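11월 운영 모임 회의록 (동네 커피 나눔 모임 Pudine)

토요일 오후, Idahosa 2층 / 진행: Femi Ibrahim

**1. 지난 나눔장터 돌아보기**

정말 신나는 하루였습니다! 준비한 원두 꾸러미가 문 닫기 전에 다 나갔고, 옆 동네 모임 Gornunent에서도 놀러 와 주셨어요(다음 장터는 같이 열자는 이야기까지 나왔습니다). 방명록에는 산미 있는 원두를 더 맛보고 싶다는 글이 유난히 많았습니다.

- 엽서 판매금은 전액 도서관 책 구입에 쓰기로 함
- 남은 종이컵은 다음 행사로 이월

**2. 시음회 준비**

주제는 "집에서 마시는 커피"로 확정! 핸드드립, 모카포트, 캡슐을 나란히 놓고 비교해 보자는 의견에 다들 눈이 반짝였습니다. 참가비는 3,000원, 회원은 1,000원을 깎아 드립니다. 물은 한 번에 600ml씩 끓이고, 드립 담당은 2명으로 합니다. 디카페인도 꼭 넣어 달라는 요청이 있어 목록에 추가했습니다.

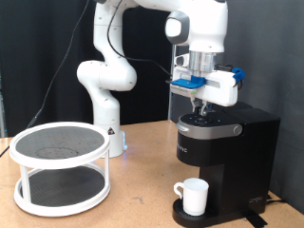
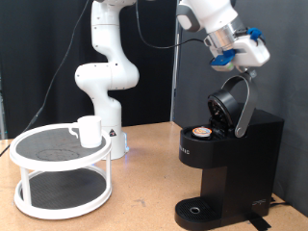
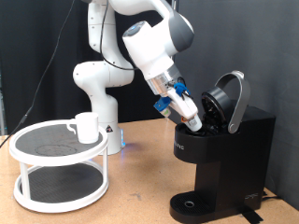
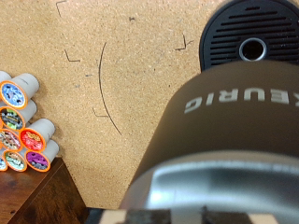
*둘째·셋째: 검은색 1인용 커피 메이커, 넷째: 주황색 테두리의 커피 캡슐*

**3. 소식지 Prellolness**

겨울호 표지는 회원 그림으로 갑니다. 벌써 스케치가 들어왔는데 색감이 참 따뜻해요. "나의 첫 커피" 꼭지는 짧은 글도 대환영이고, 분량 제한은 없애기로 했습니다. 레시피 면에는 계피 라테와 생강 쿠키를 싣습니다. 쿠키는 편집 모임 때 구워서 먹어 보고 사진을 찍기로 했습니다(벌써 기대됩니다!).

**4. 기타**

- 커피 찌꺼기 화분 만들기: 어린이 반을 따로 열자는 제안에 전원 찬성. 재료비는 다음 모임에서 다시 논의
- 드립 초보 강습: 저녁 시간대를 원하는 분이 많아 7시 시작으로 변경
- 컵은 각자 가져오기, 손잡이 있는 것으로

**할 일**

- Femi Ibrahim: 시음회 안내문 초안, Gornunent에 공동 장터 날짜 문의
- 편집 모임: 표지 그림 모으기, 쿠키 재료 장보기
- 전원: 집에서 즐겨 마시는 원두 한 가지씩 추천

다음 모임도 같은 장소에서 오후 2시에 시작합니다.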